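I never planned to fall for a small-town car show, but Clullville got me! I went last September to look at one thing, the new Menon roadster, and stayed until they were folding up the chairs.

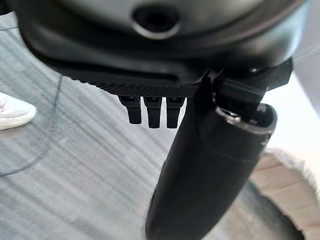 Menon only brought the one car, in a dark green that looked almost black until the sun hit it. The sticker said 107 horsepower (yes, I read it twice), and it weighs next to nothing, so who cares? I grinned through the whole test loop. 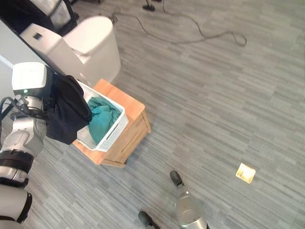 Vignesh Fernandes told me I was dreaming, that the Holisum coupe handles better and has a trunk you can use. He's right about the trunk. I still want the roadster.

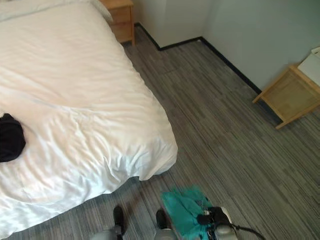 By Pavithra Mathew
16 May 2023

So I ordered one. Delivery is 10 weeks out, and I've already bought the driving gloves.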